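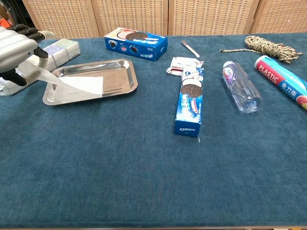

The paper drill on the practice table: one sheet, one steel tray, one hand.

How to Track Down a Hand That Won't Let Go

Paper is the rudest thing you can give a robot hand. It weighs nothing, it pushes back on nothing, and it is perfectly happy to leave with the fingers after the fingers have been told to open. We call this a hang-on. The log calls it a successful release, which tells you something about the log.

We had a bad run of them in April, on the bench at Tevis. Out of 100 tray placements, the sheet came back up with the hand 6 times, and every one of those was marked green. Marisol Cuautle caught it when the arm went on to its next pick with a sheet still stuck to the thumb, carried it across the table, and closed on a cookie box with the paper in between. The software was very pleased with itself.

What follows is the procedure we use now. You'll need a stack of plain paper, a dry lint-free cloth, a feeler gauge, and somebody to stand at the stop button who isn't also reading this page.

Before you touch anything

Hit the stop, wait for the drives to drop out, and try the fingers by hand. If they move freely, go ahead. If they feel springy, the hand is still holding position and will close on you when it gets a chance. Apolinar Carrillo has a blackened thumbnail he'll show you on request, and sometimes without one.

Do not pull a stuck sheet out from the front while the arm is live. We all know. We've all done it.

Step 1. Look at the pads

Open the hand and wipe each fingertip, then the thumb. Packing tape residue is the usual culprit. If a sheet pressed lightly against a pad and let go doesn't fall by itself, wipe again. If it still doesn't fall, the pad is finished. Change it.

Step 2. Measure the opening

Command a full open and slide the feeler gauge between thumb and first finger. You want 3 mm at the very least after a paper pinch. Ours was opening to a gap you could describe as theoretical. Somebody had shortened the release move to save time, and it did save time, right up until it didn't.

Step 3. Fix the release order

The original program opened and lifted together. Split it up:

Lower until part of the sheet lies flat in the tray.
Open the thumb first, all the way.
Open the fingers.
Pause.
Back the hand off sideways, then lift.

The sideways move matters most. Going straight up peels the sheet off the tray like a bandage.

Step 4. Stop believing the motor current

Our release check was error code 131, which trips if the finger motors see a load after opening. A sheet of paper isn't a load. You could hang a week's worth of receipts on that hand and 131 would sleep through it. Add a camera check on the fingertips after the lift, and have the program stop and wait for a person if it finds anything white there.

Step 5. Run it again

Do the full hundred, watching the tray instead of the screen. Write down hang-ons by hand. Afia Amoah keeps our tally sheet taped inside the cabinet door. If you get even one, go back to Step 2.

Still sticking?

Try a fresh stack of paper. In dry weather static will beat all of the above, and a grounded tray helps some. If the thumb opens late every time, check its cable tension before you start rewriting code. Faustino Contreras spent an afternoon on the code.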